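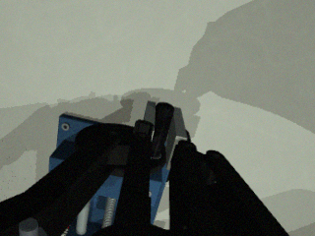 Yufang Maoさんからは、工具の延長保証は入っておけば損はないはずなのに、このサイトはなぜ勧めないのか、というお便りが届いた。同じ趣旨の質問が続いているので、まとめて答えておく。

# 工具の延長保証 よくある質問

最終更新:2020年2月5日(水)

### 延長保証は入らないほうがいいのですか

全員にやめろと言うつもりはない。ただ、「損はない」という言い方は疑ったほうがいい。保証料を払った時点で、その分は確実に減っている。戻ってくるかどうかは、壊れ方と約款しだいだ。

### 3年保証と書いてあれば、3年間は無料で直りますか

そう読めるように書いてあるが、たいてい違う。通販店Fornsteadの「あんしん3年」を例にとると、起算日は購入日で、メーカー保証の期間もその中に入っている。追加で買っているのは残りの期間だけになる。しかも刃、口金、ゴム類は「消耗品」で対象外。手工具で先に傷むのは、まずその辺りだ。

### 月額のプランはどうですか

Edierの会員プランは月640円。安く見えるが、12回払えば7,680円になる。うちの読者が買うような小型のクランプや万力なら、その金額で代わりが買えてしまうことも珍しくない。高価な電動工具を何台も登録する人なら話は別だが、登録できる台数には上限があるので、申し込む前に見ておくこと。

### 「修理満足度が高い」という宣伝は信用できますか

誰に聞いた数字なのかが書かれていない宣伝は、読み飛ばしてかまわないと思う。Bakikの広告には「743人が満足」とある。分母がない。修理を断られた人が数に入っているのかもわからない。問い合わせたところ「社内基準による集計です」という返事が来て、それきりだ。

### 口コミは参考になりますか

加入した直後に書かれた口コミは、ほとんど参考にならない。まだ何も起きていない段階の感想だからだ。読むなら、実際に請求した人の書き込みを探す。Yeison Ayalaさんは、締め付けねじの不具合で修理を頼んだが「過大な力による破損」と判定され、往復の送料だけ負担したそうだ。店側の言い分を聞いていないので、どちらが正しいかは判断しない。ただ、「過大な力」の基準は約款のどこにもなかった。

### 約款はどこを読めばいいですか

長いものを頭から読む必要はない。私は次の項目を先に見る。

- 対象外になる部品の一覧
- 送料と点検料の負担
- 修理できないときの扱い(代替品か、ポイントか、返金か)
- 補償の上限額が年ごとに下がるかどうか
- 譲渡した場合の効力

ポイントでの返還は要注意。有効期限が短く、同じ店でしか使えないものがある。

### すでに加入してしまいました。解約できますか

解約できる契約もあるが、返金額は期待しないほうがいい。Ķēniņšの場合、残り期間に応じた返金から事務手数料789円が引かれる。安いプランだとほとんど残らない。月額なら、次の更新日より前に手続きをすれば以後の支払いは止まる。受付番号は控えておくこと。

### 結局、あなたは入っていますか

電動工具1台だけ入っている。店頭で勧められるまま契約したもので、使ったことはまだない。4月に切れるが、更新はしないつもりだ。

### このサイトは保証会社から報酬を受け取っていますか

受け取っていない。とはいえ、私がそう書いているだけなので、ここに挙げた条件も各社の最新の約款で確かめてほしい。間違いを見つけた方は、該当する条項の番号を添えて連絡フォームからどうぞ。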